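Karnmont compares two grippers on loose cable

Thu 26 November – The automation workshop Karnmont has started a comparison of two grippers for handling loose electrical wire, a job that is still done by hand in most small assembly shops. The candidates are the standard gripper from Halvorsen and a newer model from Stostus, which has softer finger pads and a lower closing force.

Each gripper will make 3000 picks over four weeks. The wires are mixed before every round, and the arms must take one bundle out of the tangle and put it into a basket. A pick counts only if the insulation is not damaged and no other wire is pulled along.

"With a hard part you know where it will be when you close the fingers," said Attila Hajdu, who leads the tests. "With a wire you touch one end and the other end moves also. So we look at the grip, but we look at the controller too."

The same controller, Mesidness, is used for both models, so that the results can be compared fairly. Karnmont tried 16 different settings for the closing speed in April and kept four of them for the present tests. The slowest one gave the fewest dropped wires, but Mr. Hajdu thinks it will be too slow for most customers.

The workshop plans to publish the full results, including the failed picks, when both grippers have finished their rounds.
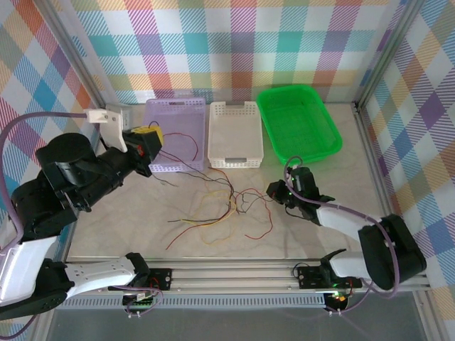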